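Small Items on Shared Tables: Revised Placement

September, by the Facilities Desk

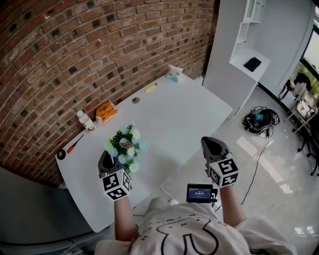

White table by the brick wall, with small items along the back edge and the artificial flowers.

Shared tables at Gurkik now follow the back-edge rule. Tape, screwdrivers, markers and tissues go along the side nearest the wall. The round gray grommet cover stays clear so that cables can be routed later. Water bottles stand upright with the cap closed.

Artificial flowers count as decoration, one arrangement per table, maximum weight 317 grams. Leave the tag on; Cladon will not accept returns without it.

Keep a working depth of 42 cm free at the front. Tables are checked every Tuesday, and items left for more than 5 days move to the Antunes cabinet, where they are held for 90 days.

Related items
Grommet covers: sizes in stock
Kadari table legs, leveling procedure
Tissue and tape reorders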